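Finishing a Beech Bench Top with Hardwax Oil

27/06/2019

The old finish on my bench top was a film varnish, applied by whoever owned the bench before me. It had failed in the usual places: along the front edge, near the vise, and in a wide patch where glue had been scraped off repeatedly. Film finishes fail like that. Once the film is broken, moisture gets under it and the damage spreads outward from the break. Spot repairs show, because new varnish doesn't dissolve into old varnish. The choice is to live with it or strip the whole surface.

I stripped it. I used a card scraper for the bulk of the work and a random orbit sander for the rest, starting at 80 grit and stopping at 120. Stopping there is deliberate. Oil finishes need some tooth, and at 220 and above the surface starts to burnish and takes up less oil. A polished bench top is also a nuisance in use. Workpieces slide on it.

The oil is the Plemavum matte, which I bought from Nedeck when they were clearing the one-liter cans. It is a blend of drying oils and hard wax with a high solids content. That matters for coverage. The can gives a rate per liter that I have never managed to match on the first coat, at least on beech, and I now ignore it and weigh the can before and after. First coat on this top: 102 grams. Second coat: a good deal less, as expected, with the pores already part filled.

Application is simple and most of the trouble people have comes from using too much. Pour a small puddle, spread it with a white nylon pad, and keep working it until the surface looks evenly damp with no pooling. Leave it for 14 minutes at normal room temperature. Then wipe off everything that will come off, using clean cotton, and turn the cloth often. If the cloth drags, you waited too long. A little fresh oil will loosen the tacky material, and you can wipe again.

Lay the used cloths out flat, outdoors, in a single layer until they are stiff, or soak them in water in a metal can with a lid. Drying oils give off heat as they cure and a balled-up rag can ignite without any outside source. I do this before I clean anything else.

Between coats I wait overnight and go over the surface lightly with a gray pad. I don't sand. The first coat raises the grain slightly and the pad is enough to knock it back. Vacuum, wipe with a dry cloth, second coat, same procedure. Two coats is enough for a bench. A dining table would get three.

Color is the part that is hard to predict. Beech under this oil goes from pale pinkish to a fairly warm tan, and it keeps moving in that direction for some months. The bench I did in January at the Nanddale workshop has shifted noticeably since then, and it sits well away from the windows. If you want to hold the pale tone there are versions with a small amount of white pigment. I tried one on an offcut and didn't care for it. The pigment settles in the scratches left by 80 grit and makes them easier to see.

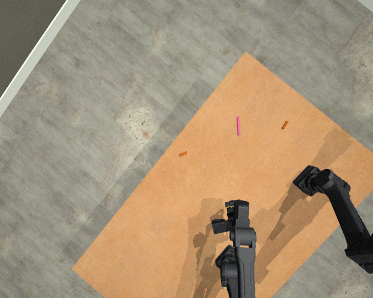
Scratches are the reason I would still choose oil over varnish for any working surface. Light ones can be left alone. For deeper ones, sand locally at 120, feather out past the damage, and apply oil to the bare area only. The repair is slightly lighter for a few weeks and then blends in. Dents can be lifted with a damp cloth and an iron before oiling, provided the fibers are crushed and not cut. Across a cut, steam does very little.

Water resistance is adequate. A wet mug left for an hour leaves no mark once the finish has cured; on a two-day-old finish it leaves a ring. Full cure takes longer than the can suggests, and I keep the surface dry for 8 days before putting anything wet on it. Yellow glue releases with a scraper once it has set. Epoxy does not, so put down paper.

Maintenance is one thin coat a year on the high-wear areas, same pad, same wipe-off. I do the underside only once, at the start, so that the top takes up moisture at a similar rate on both faces. The Adeleke maintenance oil is sold for the same purpose and is thinner, but I haven't tried it over this product and can't say whether the two are compatible.

Next on the list is the vise chop, which still has the old varnish on it.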